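## Widora hand-guiding kit, four months in

The Widora kit costs $559, arrives in a box that could hold a microwave, and promises that you can teach a robot arm a job "by showing it." I have now shown it a great many things. It has picked up perhaps half of them, the same rate I get from my nephew.

What you get is a small leader arm with a trigger grip, a wrist camera, a pair of printed fingers, and a license for the recording software, Temley. Your own arm is not included. I bolted mine to a Hakim desktop unit, which is on the supported list. It took an evening and one stripped screw. The leader arm clamps to the table edge next to you, you squeeze the trigger, and the fingers across the table squeeze too. The first time this works you will giggle. Budget ten minutes for it.

After that comes the actual labor. My test job was toy bricks into bins, which every robot owner does sooner or later and which none of us would pay a person to do. Temley suggests 50 demonstrations as a minimum. I did 101, because I got to 100 and fumbled the last one.

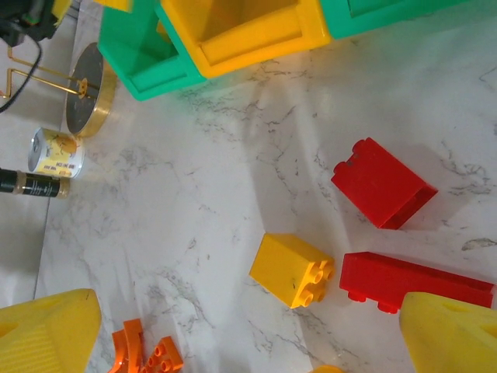

*Brick sorting from the wrist camera. Bins along the back, the usual desk company on the left.*

The leader arm itself is very good. It's light, the joints don't sag when you let go, and the trigger has enough travel that you can close on a brick gently. Lag over the cable is small enough that I stopped noticing it. Over Wi-Fi I noticed it plenty, mostly as a series of apologies to the bricks.

Picking up a brick lying on its side is where you find out how bad your depth sense is when you're driving by camera. There is no force feedback at this price. You learn to watch the studs and come in slowly, and if you hurry, the robot dutifully learns hurrying. Mine also learned to hesitate over the yellow bin for a full second, exactly the way I do when I'm deciding whether my coffee is finished. I deleted those takes. It still does it sometimes – less, but with what I'd swear is more feeling.

Temley is the weak part. Trimming a take means dragging a handle the width of a hair, undo goes back one step only, and the export button sits right beside "discard session." I have discarded a session. The older Novarcombe software did all this better and looked worse doing it.

Smaller gripes:

- The table clamp wants an edge thinner than mine. I used a scrap of felt and some bad language.
- Fingers scuff. A spare pair should be in the box.
- The manual covers left-handed setup in 5 lines, 4 of which are warnings.

Would I buy it again? Yes, for the leader arm, and I'd record to something else if I could. Wait for the next Temley update if you have any patience. If you had patience, though, you'd probably just sort the bricks yourself.

**4 out of 5**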